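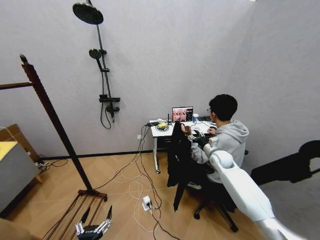

Skosteck has released a new version of Samir, the planning and control software it has been building for two-armed robots that work indoors among people and furniture, and the small team behind it sounds rather pleased with how the last few months have gone. The release went out on Sunday evening, a little later than promised, and it is already running on the robots at the company's workshop in Prakville.

The biggest change is in how the software decides where an arm may go. Earlier versions worked out a whole movement from start to finish, checked it against a map of the room, and then carried it out. That was fine as long as everything stayed put, but rooms with people in them seldom oblige, and a chair pushed back from a desk was often enough to bring the arm to a halt while the planner began all over again. Samir now plans in short overlapping stretches, so that an arm can slow down, bend its path a little and carry on with the job it was given.

Orestis Michailidis, who leads the planning work, said the old behaviour had been safe enough but very tiresome to live with. "You would ask for a cup and the arm would set off quite happily, and then someone would lean back in their seat and it would stop and have a long think," he said. "We used to go and put the kettle on. Now it gives way, more or less as you or I would, and gets on with things."

To check the change the team put together a set of 2830 recorded movements, most of them gathered over the winter at a partner site in Jostulstead, and ran both the old and the new planner over every one. The new planner had to stop and start afresh in 46 of them. Michailidis would not be drawn on the figure for the old one, except to say that it was a good deal higher and that he would prefer not to see it in print.

There is news on the perception side too. Loose cables have been a sore point for years, being thin, dark and fond of lying across one another, and the depth cameras tend to lose them against a floor. Samir now keeps a separate layer in its map for things of this sort, built from the colour picture as well as the depth, and it holds on to them for a while after they drop out of view. A gripper on its way down to the floor will therefore keep clear of a lead it saw a few moments ago – something users had been asking for since the very first release.

Those who drive a robot by hand through the teleoperation controls should notice a difference as well. The delay between the operator's hand and the arm has come down to some 20 milliseconds over a wired connection, and the settings for smoothing out a shaky hand, which used to be buried in a text file, can now be changed from the side panel while the arm is live. The panel also shows which joint is nearest to its limit, a small thing that took one of the newer developers most of a fortnight and has turned out to be everybody's favourite.

A few matters are still open. Glass doors and shiny taps can confuse the map, and moving both arms at once through a narrow gap remains slow, with the planner sometimes choosing to send one arm round the long way. The team has listed 13 known faults in the release notes, along with advice on getting round most of them, and says it would be glad to hear of any others.

Existing users can update from within the program, though they are asked to save their arm calibration beforehand and to run the joint check again afterwards. Maps made with the previous version will still open, but they will need to be scanned afresh before the new cable layer appears. The next release is planned for August and will be given over mostly to the two-arm work.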